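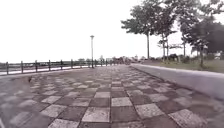 Please clean the camera before you touch the software

In our team at Vindska, when the path robot drives badly, the first idea is always to change the software. I think this is a mistake, and I made it myself in March. For 7 days I adjusted the steering values. Then Parisa Ghaffari wiped the lens, tightened two screws on the camera mount and did the calibration again. My new values were worse than the old ones, so we put the old ones back.

A long promenade with checkered tiles, a railing on one side and grass on the other looks easy for a machine. But a mount that leans a little gives a wrong direction, and the error grows with every meter. After 400 meters you see it clearly.

Édgar Escobar says that a cleaning list is boring work for engineers. Maybe so — I still want it signed before every drive, also by him.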